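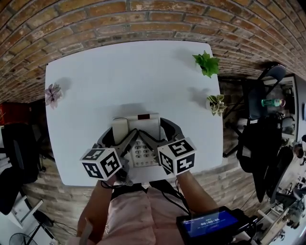
Ticket 1353: Subtitles drifting on the Rindmont restoration

Opened by Darragh Cullinane, 16 July 2024
Status: Closed

Hello all, and sorry to be back so soon after the last one. We're getting the Rindmont ready for the September season at the Hurley, and the English subtitles are wandering. They start off lovely and tight, every line landing just as the actor opens his mouth, and then somewhere in the second reel they begin to lag. By the big supper scene they're so far behind that the widow seems to be answering questions the priest hasn't finished asking. It got a laugh at our test screening, but it's a very sad film and I'd sooner it didn't.

The picture runs 104 minutes. We're playing the file you sent us from the server in Screen 2, with the separate subtitle file loaded beside it. I've tried restarting the server, loading the subtitles again from the drive, and nudging the offset by 3000 milliseconds. The nudge fixed the supper scene beautifully and ruined everything before it.

Darragh

Reply from Cathal Mac Carthaigh, Lenihan Film Support

Hi Darragh, no need at all to be sorry, and I'm delighted the Rindmont is getting a proper run. I saw it years ago on a very tired print and have been telling people about it ever since.

What you describe sounds like a frame rate mismatch to me. A fixed offset moves every line by the same amount, so it will only ever suit one part of the film. Could you do two things for me when you have a quiet half hour?

1. Open the film's details on the server and write down the frame rate.
2. Open the subtitle file's details and write down the frame rate there as well.

Please put the offset back to zero before you test anything else, or we'll be chasing two faults at once.

Cathal

Reply from Darragh Cullinane

You have it, I think. The film says 24 and the subtitles say 25. Doesn't that mean they'd run ahead, though? Ours are definitely late. I had my colleague sit in with me to be sure I wasn't imagining it.

Reply from Cathal Mac Carthaigh

Good question, and you're right to ask. If the timings had been made for 25 and left alone, they would come early. I've been through our copy and it seems they were stretched for 24 once already, and then the same thing was done a second time when the Bredent set was put together - so the label was never changed and the timings were changed twice. That one is our mistake. There's a corrected file in your delivery folder now. Delete the old one from the server first, as the two share a name.

Reply from Darragh Cullinane

Watched the whole thing through this evening with the new file and the offset at zero. The supper scene is spot on, and so is the letter at the end. Happy for you to close this, and thank you for being so patient with me.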